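Weekend Baker, Part Time

Humum Bakery, Staver

We are looking for a part-time baker to join the early shift at our Staver shop. You would work with Debashish Wijesinghe, our head baker, on breads, rolls and a small range of pastries. Shifts start at 4 a.m. and run for seven hours, two days a week.

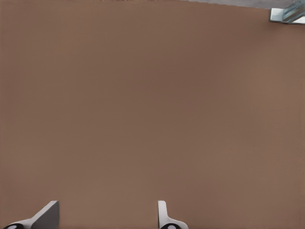 The job is permanent after a trial period that ends in July. Pay is $19 an hour, with a free loaf each shift and paid breaks.

What you will do

Mix and shape doughs from our recipe book
Load and unload the deck oven
Keep the flour store tidy and note what is running low
Pack wholesale orders for the Plarkeck cafe
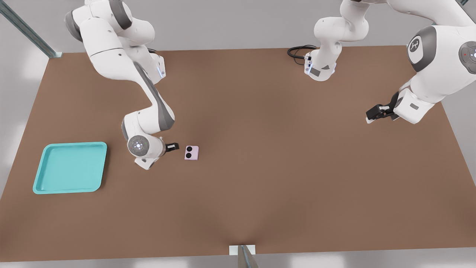
What we ask for

Some paid kitchen or bakery work, or a baking course
Able to lift a 34-pound tub of dough
A way to get to Staver before the first bus
A food handler card, or willing to get one in your first month 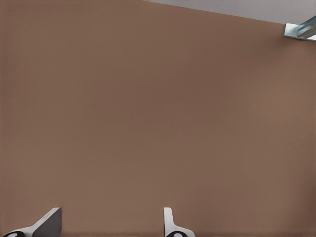
How to apply

Send a short letter and your work history to Menaka Samarakoon at the shop by March 13, 2023. Paper copies can be left at the counter. Please say which shifts you can't work.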